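How to Add an Offline Page to Your Website with a Service Worker

I put off learning service workers for a long time. Every guide I opened started with a diagram full of arrows, and I'd close the tab and go do something easier. Then Kathleen Corrigan, who runs the booking site for Vamstead with me, sent me a screenshot of the browser's dinosaur page with the words "our customers see THIS on the train?" So I sat down one evening in February and finally did it. The whole thing came to fewer lines than our contact form!

You'll need a site served over HTTPS (localhost is fine for testing), a text editor, and a browser with developer tools. No framework, no build step.

Step 1: Make the offline page

Create a file called offline.html in the root of your site. Keep it plain. Put your styles right in the page so it doesn't depend on a stylesheet that may not load. Mine has our name, the phone number, and a "Try again" button that reloads the page. My first version had a nice big header photo and of course the photo didn't show up offline, so learn from me there.

Step 2: Write the service worker

Make a second file called sw.js, also in the root. Where it lives matters a lot – a service worker normally only controls pages in its own folder and below, so if you tuck it inside /scripts/ it won't touch your home page. I lost most of an hour to that one.

Start with the install part:

const CACHE = 'offline-v1';

self.addEventListener('install', event => {
 event.waitUntil(
 caches.open(CACHE).then(cache => cache.add('/offline.html'))
 );
});

When the browser installs the worker, it grabs your offline page and tucks it away. Now add the part that serves it:

self.addEventListener('fetch', event => {
 if (event.request.mode !== 'navigate') return;
 event.respondWith(
 fetch(event.request).catch(() => caches.match('/offline.html'))
 );
});

The "navigate" check means we only step in when someone is opening a page. Images, fonts and so on carry on as usual. If the network request fails, the visitor gets your page. A 404 or a server error doesn't count as a failure here, by the way, so those will still come through as they are.

Step 3: Register it

Add this near the end of your pages, inside a script tag:

if ('serviceWorker' in navigator) {
 navigator.serviceWorker.register('/sw.js');
}

Older browsers skip it and your site works the way it always did.

Step 4: Test it

Load your site once while you're online. Open the developer tools, find the Application tab (it's in Chrome and Edge, other browsers name things differently) and look under Service Workers. You want to see yours listed as activated. Reload, tick the Offline box, and reload again. There's your page!

If you still see the dinosaur, check that /offline.html opens by itself when you're online. If that file can't be fetched, the install fails and the worker never starts.

Step 5: Updating it later

Change the text in offline.html and returning visitors will keep seeing the old copy. Bump the cache name to 'offline-v2' so the browser notices that sw.js has changed. You'll want to clear out the old cache too:

self.addEventListener('activate', event => {
 event.waitUntil(
 caches.keys().then(keys => Promise.all(
 keys.filter(k => k !== CACHE).map(k => caches.delete(k))
 ))
 );
});

One warning: this deletes every other cache on the same origin, so be careful if another script of yours keeps one. The new worker takes over once all the old tabs are closed.

Our offline page weighs 702 bytes and the worker is 9 lines longer than I'd hoped, but Kathleen has stopped sending me dinosaurs. Next I'm going to try caching the timetable page – if you've done something similar, leave a comment and tell me how you handled stale data.
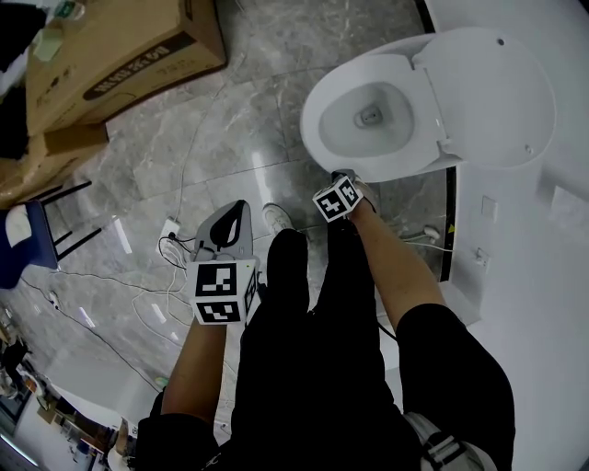 Marble-pattern tiles on the bathroom floor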